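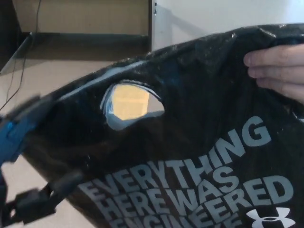

## Unit 6: Thin Film and Bags

Reading before the session: Zeman, chapters on contact and on deformable objects. Bring the Unit 5 worksheet; problem 3 carries over.

### 6.1 Why bags are treated separately

Most of the chores covered so far (stacking cups, wiping a counter, loading parts into a tray) involve objects whose shape is fixed. Position and orientation take six numbers, and a planner can work with that. A plastic bag has no such short description. Its shape depends on where it is held, how hard it is pulled, what touches it, and how it was folded earlier. Two bags from the same roll, dropped on the same table, will lie differently.

Bag handling appears in a large share of ordinary work: lining a trash can, packing groceries, bagging returned clothing, opening a retail bag at a packing station. A person does each of these in seconds and mostly by touch.

### 6.2 Perception

Glossy black film is a poor surface for cameras. Highlights fall along the creases and move when the bag or the camera moves, so they can't be used as fixed features. Depth sensors that project infrared light often return gaps on such film.

Printing helps less than students expect. In the picture the word EVERYTHING curves upward to the right with the bulge of the plastic, and the line under it is bent by the creases. Letters give the tracker some texture, but the tracker must allow the texture to stretch.

Openings are the second difficulty. The same bag has a ragged, roughly oval hole through which the lighter background shows. A detector trained to find "the region where the bag is open" may accept a tear as the mouth. Edge shape is one usable cue. Position relative to the grasp points is another, provided those are known.

Occlusion is the third. Film held close to a head camera hides most of the workspace, including part of the hand doing the holding.

### 6.3 Grasping

A parallel-jaw gripper on thin film has three common failures:

1. It closes on nothing, with the film pushed aside by the jaws.
2. It takes both layers when one was wanted, and the bag can't be opened.
3. It takes one layer and tears it when the other side is pulled.

Failure 2 is the usual one in bag opening. Separating the layers requires a small sliding motion, which people make between thumb and finger. Rubber pads on the jaws help. Suction works on smooth film and poorly on wrinkled film.

When a person holds one corner and the gripper the other, the pull on the film is shared. Measured wrist force then includes whatever the person is doing. Do not use such data to set a tear limit without marking which stretches were shared.

### 6.4 Case: the Dodwood packing cell

Dodwood ran a bag-opening cell with an Eide arm and the Flurkia film gripper. The trial covered 2,911 bags. The first 2,000 were new and flat from the carton; the remainder were used bags sent back by customers. Alby Pryor's report treats the two groups separately, and you should do the same in the exercise. Cycle time on new bags averaged 22 seconds. No average is given for used bags, as an operator stepped in too often for the figure to mean much.

### 6.5 Present position

For new bags of one type, presented the same way each time, automation is workable and in some plants already paid for. For mixed or damaged bags at home, it is not ready. Lab results on single bags should be read with attention to who placed the bag and who reset it between attempts.

### Exercises

1. List the contacts needed to open a flat bag with two grippers. Mark each as one-layer or two-layer.
2. Propose a test that tells a tear from the mouth of a bag using one camera and one added motion.
3. Rework Unit 5, problem 3, replacing the towel with plastic film. State which assumptions fail.

Due 21st February, on paper, before the lab.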